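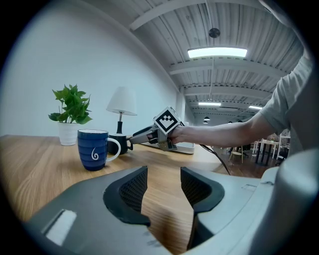

Saturday, February 25, 2023

We tried three travel apps for young kids over the winter. Ours are four and seven. Notes below, for anyone with a long flight coming up. 1/13

First one is Brirus. You run a small ferry between islands. Kids pick who gets on, load the bags, and sound the horn. There is no timer and no way to lose. The four-year-old played it every day for two weeks.

The islands in Brirus are made up, but the food stalls and the boats are drawn from real places. There's a page for parents that says which ones. It's buried in the settings menu, under "Credits."

Price was one payment up front and no ads. It takes 483 MB, so download it at home. The hotel wifi we had last August would not have managed it.

Second is Barora, a night train game. You walk through the cars, make up the bunks, serve soup, and stamp tickets. At each stop you can get off and look around the station for as long as you like.

The seven-year-old liked the ticket stamping far more than the stations. She started making paper tickets at home and we had to show one to get into the kitchen.

Barora reads all the signs out loud in the local language and then in English. You can turn the English off. We left it on. The volume for voices and music can't be set separately, and the music is loud.

One complaint. Barora has a sticker shop. You earn coins by playing, but the big sticker book costs 4000 coins and a full train trip pays 400. You can also buy coins with real money. Put a password on purchases before you hand it over.

Third is Partington. It's a seaside town with a pier, a small hotel, and a bus that goes in a loop. It's the quietest of the three. Good before bed, a bit slow for the car.

Partington has no text at all, so a kid who can't read yet can play alone. Ours got stuck once, at the hotel desk. You have to drag the key onto the guest – tapping does nothing.

All three work in airplane mode once they're installed. Open each one while you're still online, though. Barora downloads its stations the first time you visit them, and we found that out over the ocean with one station to play in.

Ataahua Hollis asked if any of these teach geography. A little. Ours can now find the ferry islands on the map in the game, and they asked for the atlas twice. I wouldn't buy them as lessons. The one with the most real facts is Barora, which has a short card for each city.

Next up is Flekeck, a camping one with a canoe. It has 603 reviews and most of the bad ones are about it crashing on older tablets. Ours is an older tablet. I'll add to this thread after we've had it for a week or so. 13/13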